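Fórum Bancada Aberta > Manipulação > Garras e efetuadores

Tópico: Dedos Kirnar ou Costetti para mesa bimanual com talheres e pratos

pralico_lab
Mensagens: 1909

Boa tarde a todos. Estamos escolhendo os dedos definitivos para a nossa mesa de dois braços e queria ouvir quem já usou um dos dois modelos com objetos de cozinha. As tarefas do projeto Pralico são pegar talher deitado na mesa, pegar prato pela borda e mover copo. Nada pesado.

Os candidatos:

1. Kirnar, dedo largo e rígido, com um rebaixo curvo na face interna. O rebaixo segura bem copo e cabo redondo. Tenho dúvida com peça fina. No braço direito, vistos da câmera do punho, os dedos ocupam boa parte da metade de baixo do quadro e o braço esquerdo aparece atrás.

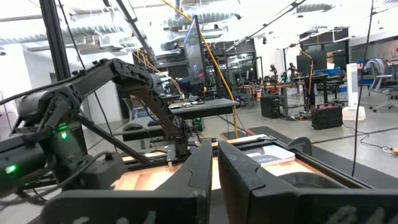

2. Costetti, dedo mais estreito, com ponta de borracha. Pega garfo sem esforço, mas a borracha gasta e o dedo cede quando o prato é puxado pela borda.

O controlador é o mesmo nos dois casos, um Sung, com o laço a 30 Hz. Fiz 3 sessões com cada par de dedos e não cheguei a uma conclusão que me deixasse tranquilo. Com o Kirnar perdi mais pegadas de garfo. Com o Costetti perdi mais pratos.

Alguém já passou por isso?

marceneiro_de_bits
Mensagens: 412

Usei Kirnar por um ano. O problema com talher costuma ser o ângulo de aproximação. Se a garra desce na vertical, a ponta toca a mesa antes de os dedos chegarem à altura do cabo. Incline o punho e feche mais devagar. Eu não trocaria de dedo antes de testar isso.

So-yul Kang
Mensagens: 87

Discordo em parte. Inclinar o punho ajuda com um talher sozinho. Com dois lado a lado, o dedo inclinado empurra o vizinho. Aqui ficamos com o Costetti e trocamos a borracha sempre que começa a escorregar. É uma peça barata.

Outra coisa é a câmera. Se o dedo tapa a parte de baixo da imagem, a política aprende a pegar quase às cegas no último trecho. Pralico, você mudou a câmera de lugar quando trocou de dedos?

pralico_lab
Mensagens: 1910

Não mudei. O suporte é o mesmo para os dois. Com o Kirnar sobra uma fresta vertical entre os dedos, e por ela ainda dá para ver um pedaço da área de trabalho, mas é pouco. Com o Costetti a fresta é maior.

Para quem quiser opinar sobre a disposição, segue a vista de cima. Bandeja no alto, prato sobre ela, colher e garfo na parte de baixo do tampo.
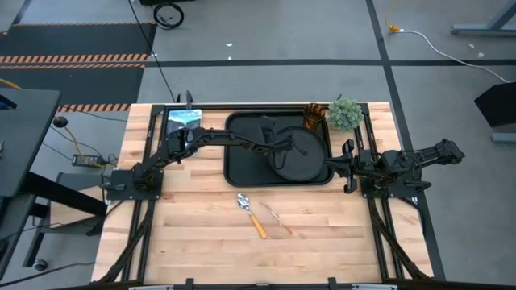 Mesa de teste vista de cima, com os dois braços e os talheres na diagonal.

marceneiro_de_bits
Mensagens: 413

Agora ficou mais claro. Colher e garfo estão quase paralelos, então a So-yul tem razão quanto ao vizinho. Eu começaria os testes com eles mais afastados e iria aproximando. Do jeito que está você mistura duas dificuldades, a peça fina e o espaço para o dedo.

O prato preto em cima da bandeja preta também me preocupa. Parte das falhas com o Costetti pode ser de percepção e não do dedo. Tem um prato claro para comparar?

Wing-sze Tam
Mensagens: 256

Vou defender o Kirnar. Dedo rígido dá resultado repetível, e isso pesa mais do que parece quando se comparam sessões. Com ponta de borracha você nunca sabe se piorou o modelo ou se piorou a borracha. Em fevereiro perdi muito tempo atrás de um erro de calibração que era desgaste da ponta.

Para o garfo, colei uma tira fina de silicone na extremidade do dedo, fora do rebaixo. O copo continua encaixando na curva e o talher fica preso na ponta.

So-yul Kang
Mensagens: 88

Só que a tira também gasta, Wing-sze. Você levou o mesmo problema para o outro dedo.

Wing-sze Tam
Mensagens: 257

Gasta, mas a área é pequena e só entra em contato com o talher. Prato e copo ficam na parte rígida. Se a pegada de garfo piora, já sei onde olhar.

joana_servo
Mensagens: 31

Pergunta de quem está começando: não dá para usar um dedo de cada tipo, um em cada braço? Talher com um lado, prato com o outro.

pralico_lab
Mensagens: 1911

Dá, e pensei nisso. O inconveniente é que cada braço passa a ter tarefa fixa, e eu queria que os dois pudessem fazer tudo. Também complica o espelhamento dos dados. Fica como plano B.

Resumindo o que vou fazer: manter o Kirnar nos dois braços, colar a tira como a Wing-sze descreveu, repetir com os talheres afastados e depois na posição atual. Vou arrumar um prato claro também. Se o garfo continuar falhando, volto ao Costetti com borracha nova — e aí anoto o desgaste por sessão.

marceneiro_de_bits
Mensagens: 414

Bom plano. Só deixe o punho inclinado em todas as rodadas, senão a comparação não vale.

So-yul Kang
Mensagens: 89

E baixe a força de fechamento quando colar a tira. Com a força padrão do Sung a minha descolou no primeiro dia.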